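Arm build update, August

Quick one from the back bench — Duygu and I have been at it most evenings and I owe you all a writeup. The two arm build is in the simulator now. Real parts are half done (left shoulder printed, right one warped, reprinting), so everything you see from us this month is rendered.

Wimetov is what we're calling the robot. Dilek picked it, no refunds.

Where we are: 200 runs in sim so far, table task only. Reaching for small stuff near the table edge is still the weak spot. Left arm mostly gets in the way — Serpil thinks the shoulder limits are wrong in the config, I think its the camera mount. We'll swap that first as it's cheaper.

Still need: M3 screws, a decent crimper, and somebody who has done cable routing through a moving elbow before. Box is under the laser cutter, label says TAŞDEMIR, please dont borrow from it without a note.

Bench is ours from 7 pm till closing. Come by, bring a laptop if you want the sim files, they're to big to email.

— Oğuzhan

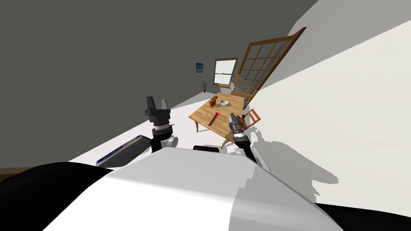 Wimetov in the sim, both arms at the table, hammer in the middle.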